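The people who teach a machine to pick up a sponge

On the second floor of a former shoe warehouse in Sullunport, Yanti Chong takes a gripper from its hook, looks at the light on the handle and sits down. For the next hour she will pick things up from a table and put them down again. She has done this since February, four days a week, and she says her wrist is stronger now than when she played badminton.

The company is called Fodurero. It has 28 people, and more than half of them spend their day like Yanti. The gripper in her hand has two fingers and a wide camera, but there is no robot behind it. The robot arms are in another building, at Dradutport, and they get the recordings at night. What the hand did in the day, the arm must learn to do alone.

"Before, we moved the arm with a joystick," Ikhsan Mangundap told me. He leads the recording group. "One person could make maybe a few good examples before lunch, and everybody was angry. With the tool in the hand you feel the table. You know how much to press."

One example is short. The person starts the recording, brings the fingers to the object, closes, lifts, carries, opens. Then the object is put in a new place and it begins again. When I visited, the project with small household things, which has the name Nugroho, had 3918 examples accepted and 604 rejected. Most of the rejected ones have the same fault: the hand came too fast and the camera lost its position. The square markers beside the fingers help the software to know how wide they are open, so a thumb over a marker is also a reason to throw the example away.

I asked if I could try. Ibsa Hailu, who checks the recordings, gave me a key, then a spoon, and watched me with great politeness. I made ten examples. He kept four.

The difficult thing to understand, for a visitor, is that a perfect movement is not always wanted. If every person takes the sponge in the middle, the arm will only know the middle. So Ibsa asks for bad beginnings — a finger too near, an approach from the wrong side — and then a calm correction. "The correction is the lesson," he said. Yanti is very good at this. She can make a small mistake look natural, and she repairs it without hurry.

The work is tiring in a quiet way. Nobody records for more than 60 minutes without a break, and Ikhsan is strict with it. People listen to radio dramas. In July the group will begin with cloth, which folds and slides and never lies the same way twice. Yanti has already taken some kitchen towels home to practise with her hands only.
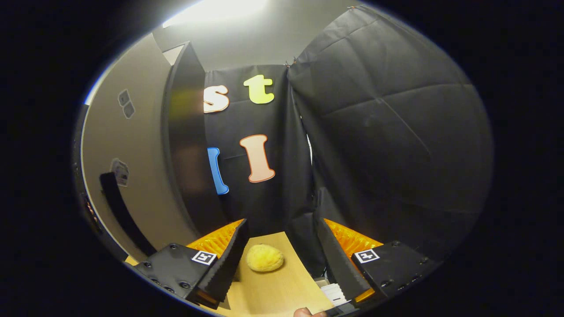
The gripper open over a sponge, seen through its own camera.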